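Spent my evening reading the case study for the Bundaseo bus shelter campaign so you don't have to. It is a PDF. It has a chapter on "the power of waiting." Thread.

Quick background for anyone outside advertising, who I envy. Bundaseo sells instant soup. Their agency, Hendolard, bought four bus shelters in Jorport and had the posters give off the smell of broth whenever someone pressed a button.

That's the idea. Press a button, smell a soup. I've been in this business long enough to know that somebody presented that with a straight face and somebody else wrote "brave" in a notebook.

The case study says the buttons were pressed 1,602 times. Great! By how many people? It doesn't say. I grew up with brothers. One kid waiting for the 6 could have done a third of that before his bus came.

It also says the work "reached" 500 bloggers, journalists and "soup voices." I would like to meet a soup voice. I would like to know what their rent is.

Murdo Lamont, credited as creative lead, gets a full page quote about how out-of-home is "the last honest medium." Murdo, you hid a fan behind a poster.

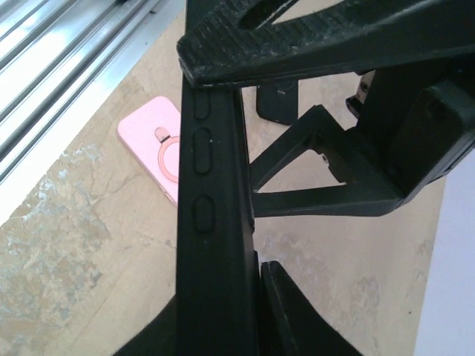

Now the part I did like, because I'm not a monster. The headline. White type on a plain background: "Your bus is late. Lunch isn't." Whoever wrote that should get a raise, and they're listed on the last page under "additional support."

The additional support is Hongjun Ye. I looked. One line on the whole credits page, right under the people who rented the van.

Six people are credited with strategy. I counted twice. Six strategists and one person who wrote the words everyone remembers. If you want to explain agency life to your parents, print that page out and hand it to them.

Did it sell any soup? Page after page on sentiment, one chart with no numbers up the side, and then a sentence saying sales "responded." So does my dog when I open the fridge.

My favorite detail is in the small print at the back. The shelter on MacRitchie Street had its button switched off early after complaints from the bakery next door. Think about how much broth you have to pump into a street before you annoy a bakery.

That was your campaign, by the way! Soup versus bread, a feud on one sidewalk. People would have come by to pick a side. Instead it got a footnote in gray type.

A couple of you are asking if it'll win anything. Of course it will. It has a button and a two-minute film with piano on it. Entries for the regional awards close in April and I'd bet my lunch they've already booked the table.

Anyway, Hongjun, if you're on here, the line is very good and my messages are open. We have one strategist and he's part time – most days you can't even tell.

Going to bed. Yes, I had soup for dinner. No, it wasn't theirs.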